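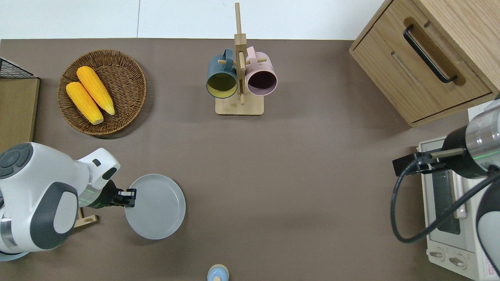 Keeping House in Small Kitchens
Session 3 notes: plates, mugs, and the counter you have to live with
Mei Ostrowski, Famusby Adult Learning

OK, so last time we did drawers, and a lot of you went home and found three vegetable peelers. Good! Put one in the drawer and give the others to somebody who's just moved out. This session is all countertop, and mostly the things that live out in the open: the plate rack, the mug tree, the basket, the toaster oven. I've written up what I said in class plus a couple of things I forgot to say, so if you were there you can skim.

What counts as "out"

My working definition is that an item is "out" if you can put your hand on it without opening anything. Plates in a rack are out. Mugs on a tree are out. The corn sitting in a wicker basket is out too, and I'd argue that's where it should be if you're cooking it tonight. (If you aren't, it goes in the fridge, husks on. I got asked about this twice.)

Everything that's out costs you table. A rack takes a strip, a basket takes a circle, and a toaster oven takes a big rectangle and then also the space its door needs to come down. People forget the door. Karim Bataineh measured his counter before class, drew it on graph paper, and had left the door off completely, which meant his coffee jar was sitting exactly where the hot glass would land. We fixed it in pencil.

Big things first

Place them in this order:

1. The toaster oven. It has the cord and it has the door, so it gets first pick. Put it at one end, near an outlet, and follow the clearances in the manual that came with it.
2. The plate rack. Other end, toward the back, open side facing the way you'll come at it with a plate in your hand.
3. The mug tree. It can move around, so it goes in last of the tall things.
4. Baskets and small stuff, wherever is left.

I used to teach this with the rack first and I've changed my mind. Orhun Gezer pointed out back in December that he'd set up a lovely rack and then had to run an extension cord behind it, and you do not want that.

Loading a plate rack

A slotted rack looks like it needs no explaining, and then you watch eight people load one and every single person does it differently. My way:

Start at the back and come forward. If you fill the front slots first, you'll be lifting each new plate up and over the others, and that's how rims get chipped. With the back one in, the next plate just goes in front of it, and so on toward you.

Hold the plate by the rim. Bring it up to nearly vertical before you get to the rack - don't tip it up once it's between the dowels. Lower edge into the slot first, then let it lean.

Leave a slot between plates if they're straight out of the water and you've got the room. Close together is fine for storage.

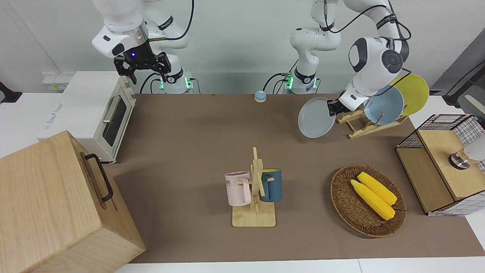
Two plates in, yellow behind blue, and the gray one at the front of the rack.

Plates of one size are a joy in a rack, and I'll say it again for anyone shopping: matching size matters much more than matching color. Three plates in three colors look cheerful and they all sit at the same height. A big dinner plate beside a little dessert plate never does sit right. Jalen Calloway has an inherited set with every plate a slightly different width and he stores the wide ones flat, in a cupboard, with paper between. Perfectly sensible.

Wooden racks need to dry too, by the way. Stand the rack on its side overnight once in a while, and wipe the dowels down. I do mine with a bit of food-grade mineral oil when they start to look thirsty. Don't soak it, ever.

Mug trees

I'm fond of these and I know half of you aren't. The complaint is always that they fall over. Mostly they fall over when all the mugs are on one side, so load them in opposite pairs: one left, one right, then the next two. Take them off the same way if you can remember to (I can't).

Only hang the mugs you use. Two is plenty for two people! The one with the slogan from the dentist can go in the cupboard. Before you buy a tree, take your fattest-handled mug to the shop and try it on the peg, and try the smallest one too. Darius Bratu bought his online and the pegs were too thick for anything but beer steins.

Middle of the table is a fair spot for a tree, as long as you can still reach the oven door and the rack without going around it. If you catch a mug with your elbow more than once in a week, shift the whole thing toward the wall.

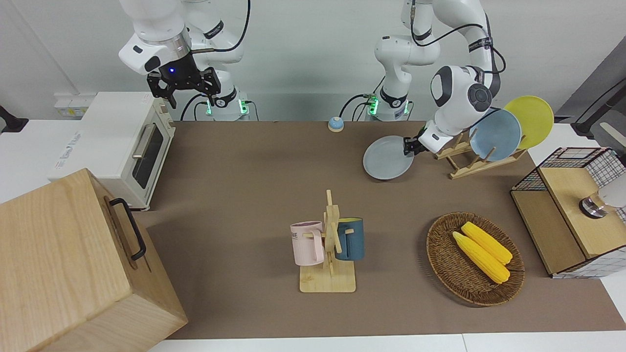 For next session

Clear your counter completely. Yes, all of it, onto the floor or the bed. Wipe it down, then put things back in the order on the list above and stop when you feel you're squeezing. Whatever's still on the bed, bring me a list of it.

Also time yourself putting away one dinner's worth of plates, before and after. I don't need it to the second. Jalen asked whether drying counts, and no, start the clock when they're dry.

We'll be doing the stretch of counter beside the sink next, so have a look at what's collected there. Sponges, mostly, I expect. If you can't make it, send me your drawing and I'll scribble on it and send it back.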